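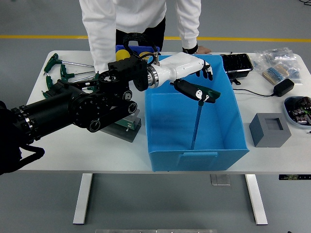 What I Want to See at a Robot Open Day

In December I went to the open day of Koval, a firm in Nerden that makes software and training for robot arms. I am not an engineer. I worked for 13 years in the purchasing office of a company that assembles small electrical parts, and I still have the habit of looking at every new machine and asking what it will cost me when it stops. So please read this as the opinion of a buyer, and one who writes in his third language.

The visit began at ten in the morning with a film. The film was beautiful. There was music in it, and an arm that moved like a dancer, and at the end the name of the firm in large letters. After the film we had coffee, and only after the coffee we were allowed into the hall where the machines are. I think this order is wrong. If you have a hall with real machines, open the door first and show the film to those who are still interested in films.

In the hall I stayed the longest time at a plain white table. A black arm reached over it with a white robotic hand at the end, with fingers and a thumb, pointing down into a light-blue bin. In the bin was a thin blue rod. Around it on the table were the things one finds on any bench in my old company: hex keys with green handles, a tray with small compartments, a bag of resistors, a power adapter, a dish full of electronic components. Behind the table stood a person in a white jacket, with one hand on the edge.

The task was to take the rod out of the bin. I know how this sounds. A child of 3 can do it, and a visitor next to me said exactly this, quite loudly. But I have seen what happens in a factory when a thin part lies in a deep box, leaning on the wall. The simple grippers we bought, two flat jaws and nothing more, wanted every part in its own place, in the same direction, every time. We paid people to put the parts in order so that the machine could take them. I never liked to write that line in the budget.

For this reason I believe that a demonstration should be boring. The firm should choose a task that looks too easy, and then do it again and again in front of the public. I counted while I stood there, because counting was my profession. Out of 70 attempts the hand brought up the rod and kept it in 61. Nine times it did not. In some of these the rod slipped along the thumb, in others the fingers closed on air. After a failure the arm went back to its first position and tried again, and the people of the firm did not hurry to cover it with talk. I respected this more than the film.

A screen near the door gave the number of attempts since the beginning of the project, which they call Plumell. It was 2,282 when I came in. There was no number of failures next to it, and I asked why. The answer was that visitors do not understand such a number. I do not agree. Visitors who buy machines understand it very well, and it is the first number they need. A success rate of 61 in 70 is not good enough for my old line, where a missed part stops three other stations. It may be good enough for a warehouse, or a laboratory where somebody is always near. Let the buyer decide this with the figures in front of him.

There is also the question of the hand itself. Many people in my business say that fingers are vanity, that a machine does not need to look like us, and for a part that never changes I think they are right. In a workshop of the kind Jokilis runs, where I did my first years, the part changes before lunch and changes again after it. There the boxes, the tools and the tables were all made for human hands, and to replace them costs more than any arm. A machine that can use them as they are would have my attention, even if it is slow. It was slow, by the way. A worker would empty such a bin while the arm was still thinking about the first piece.

What I missed on the table was disorder. The bin had so much free space, and the small things all around it were left in peace. I would like to see the rod under ten other rods, or a resistor picked from its strip, or one of those hex keys taken by the handle and given to a person. I said this to the person at the desk when I returned my badge, and it was written down on a sheet of paper with the remarks of other visitors. I could read the one before mine. It asked for more parking.

I will go again if they invite me. I would ask them to leave the white table where it is, to fill the bin to the top, and to put the second number on the screen.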